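Saturday at the Stadside open day

I'd been meaning to get over to Fletanthorpe for ages, and when Kenji Mbeki mentioned that Stadside were opening up their workshop for the day and letting people have a go on the arms, I was in the car before I'd finished my toast. Got there just after ten. Parking's a bit of a scrum (use the field, ignore the sign), and there was already a queue at the tea urn.

The bit I'd come for was the gripper bench at the back. They had 2 arms set up side by side, one with the Palum two-finger gripper and one with the Cantero, and you could swap between them as often as you liked, provided you were nice to whoever was behind you. Luuk Postma was running it and he was brilliant, very patient with all my daft questions about finger pads.

I started on the Cantero. Lovely smooth close, but it felt a bit vague to me, as if there was a tiny pause between my hand and the jaws. Pascal Sauerland reckons that's just a setting in the controller and he may well be right! The Palum was much snappier. I've mostly used suction at home, so having two proper fingers was a treat. 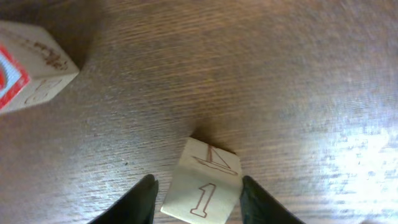 What I hadn't expected was how much I'd lean on the wrist camera. I began by watching the arm itself, like everybody does, and kept coming in crooked. Once I'd switched to the little screen it all clicked, and lining up on a toy block got a lot easier. Glare off the table is a pain, mind you, and I'd want to sort the lights out before trusting it with anything clever.

Luuk let me turn the grip force down to 50 per cent and have another few goes, and I liked it better there, less of a snatch. Tianyou Li preferred it at full whack and we argued about it all the way through lunch (cheese roll, decent).

I missed the controller talk in the afternoon, which I'm cross about, but Kenji has promised me his notes. Next one's in December and I've already put my name down.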